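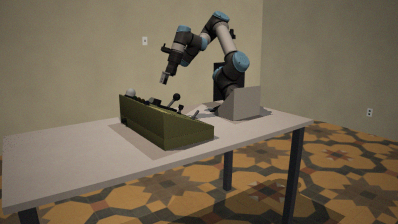

Olive-green control console on a pale, speckled tabletop. Rendered view.

Neltumora Materials

Neltumora is a library of 297 surface material definitions for rendered interiors: workshops, equipment rooms, offices, storage areas. It covers painted metal, molded plastic, sealed wood, coated board, concrete, rubber and printed markings. Geometry, lights and scene files are not part of the package.

Version 2.2, released 27 July 2023. Maintained by Lightfoot. Earlier releases were distributed under the working title Grunik. The old prefix grk_ is still accepted by the loader and will log a deprecation warning.

Contents

materials/ — one definition file per material
maps/ — shared texture maps, stored without color conversion unless the file name ends in _srgb
presets/ — lighting-neutral preview settings
schema/ — the definition schema and the validator
tools/ — command line utilities
CHANGES.txt
LICENSE.txt

Installation

Unpack the archive into any directory the renderer can read, then set NELTUMORA_ROOT to that directory. Paths inside definition files are relative to the root. Do not move individual files out of maps/. Many maps are shared, and the loader does not search for them elsewhere.

To confirm that an installation is complete, run:

tools/nmcheck --all

The tool reads each definition, resolves its maps and prints one line per failure. No output means no failures. On network drives the check can be slow. The option --no-maps skips map loading and only validates the definition text.

Definition format

Each definition is a UTF-8 text file of key and value pairs. Required keys:

id — lowercase, unique across the library
family — one of the values listed in schema/families.txt
base_color — three linear values, or the name of a map
roughness — a value from 0 to 1, or the name of a map
metallic — 0 or 1; intermediate values are rejected by the validator
scale_mm — edge length of one map tile in millimeters

Optional keys:

normal — name of a normal map, green channel up
coat — weight of a clear top layer
coat_roughness — ignored when coat is 0
speckle — name of a speckle mask, used by the board and stone families
legend — marks the material as a printing layer
note — free text, not read by the renderer

Unknown keys are kept when a file is rewritten by the tools, but they have no effect.

Families

Painted metal is the largest family. Flat, satin and gloss variants share a base color and differ only in roughness and coat. The greens and grays were adjusted for version 2.2 after users reported that the olive entries looked brown under warm light. Scenes that depend on the previous values can load them with the suffix _legacy.

Molded plastic covers light and dark housings, knobs, caps and covers. Surface grain is stored as a normal map. Grain is fine, and at long viewing distances it should be turned off to avoid shimmer.

Board and stone materials use a speckle mask over a flat base. The mask tiles without a visible seam up to a surface length of several meters. Beyond that, repeats can be noticed in raking light. Rotate the mapping on adjacent surfaces to hide them.

Rubber and concrete are less developed. Both families have correct base colors but a limited range of wear. Contributions are welcome in either.

Printed markings

Markings are handled as a separate layer above the base material. A legend material supplies the ink color and roughness only. The shape of the letters comes from a mask that the user provides. This keeps the library free of fonts and allows one ink to be used for any wording.

The following points apply when preparing masks:

Draw the mask at the final orientation of the panel, not the orientation of the camera.

Keep small characters at least two pixels wide in the thinnest stroke at the intended render size. A short position label such as P3 survives downsampling better than a full word at the same height, but the digit is the first part to become unclear.

Use the same ink for all marks on one face. White inks in the library differ slightly in warmth, and the difference is visible when two of them are placed next to each other.

Pointers on knobs should be modeled as geometry or as a separate mask on the knob. If the pointer is part of the panel mask, it will not turn with the knob.

Leave antialiasing on for mask edges. Hard edges produce a stepped outline on any panel that is rotated relative to the pixel grid.
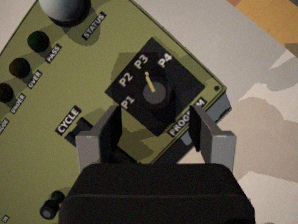

Color management

All base colors are stored as linear values with sRGB primaries. The library does not apply a view transform. Previews in presets/ assume a neutral transform with no contrast curve, and a filmic transform will reduce the saturation of the brighter yellows and reds. This is expected, and definitions should not be edited to compensate for it.

When comparing two materials, use the same light preset for both. The preview presets are calibrated against one another only for brightness — color temperature differs by design.

Sources

Base colors for the painted metal and plastic families were read from physical samples prepared by Holley under diffuse light. Readings were repeated in January after the first set showed glare on the gloss samples, and the first set was discarded. Board and stone masks were generated procedurally. Wear maps were painted by hand.

No photographs of people, homes or workplaces were used in making the maps.

Known limitations

Coat weight is not supported by all renderers. Where it is missing, gloss paints will look closer to satin.

The validator does not detect a wrong scale_mm value. Check scale visually against an object of known size.

Normal maps are stored for one green channel convention only. Tools that expect the opposite convention need the channel inverted on import.

Legend materials placed over a high-gloss coat can appear to float. Lower the mask offset until the gap is no longer visible.

Contributing

New materials are submitted as one definition file plus any new maps. Run the validator before submitting. State in the note key how the base color was obtained. Entries with no stated source are not merged.

License

Definition files and maps may be used in commercial and noncommercial renders without attribution. Redistribution of the library, in whole or in part, must include LICENSE.txt. The tools are covered by separate terms in tools/LICENSE.txt.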